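Workshop tips: when the arm snags your wires

Last April I lost most of an afternoon (and very nearly a perfectly good board) to a cable that caught where it shouldn't. The arm was turning its wrist with a handful of wires in the gripper, the slack ran out, and the whole tray came along for the ride! I hit the stop, said a few things I won't type, and started this list. Anselmo Lins has been nagging me to put it up ever since, so there you go, Anselmo.

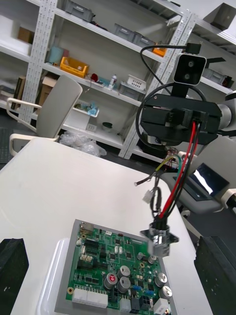 Cletside Makers' Club – Robot Bench

First, slack. Before you run anything, turn the wrist by hand, slowly, through every position it's going to visit, and watch the cable loops round the gripper. A loop that looks lovely and roomy at the start can go tight as a fiddle string halfway through. I allow 18 cm more than I think I need, then tie it back so it can't droop onto the board.

Second, branches. A bundle with side wires coming off it is a menace, as the little plugs hang down and hook on anything standing proud (capacitors, mostly). Tape the spare ones up out of the way. Masking tape is fine, and it comes off without leaving muck behind.

Third, speed. We'd been running at 66 per cent because Jolán Farkas was in a hurry, and so was I. Now the first 5 runs after any change of wiring go at 9 per cent and somebody keeps a hand by the stop button. Dull, yes, but you can see a snag coming and do something about it.
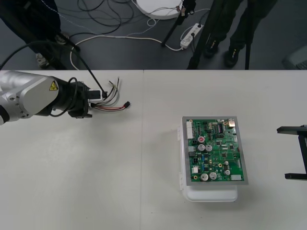
Wires in the gripper, board on its tub.

Bare ends want covering before the power goes on. A scrap of heat-shrink or a twist of insulating tape will do, one end at a time please, and don't bunch them together under one piece like I did.

And if it does snag: stop, power off, and leave the gripper shut until you've got hold of the bundle. My mistake was opening it straight away, and the wires sprang back across the board. Milagros Ticona checked every connector for me afterwards and found one with a bent pin, which she straightened with a sewing needle. Tweezers are in the drawer now, next to the tape.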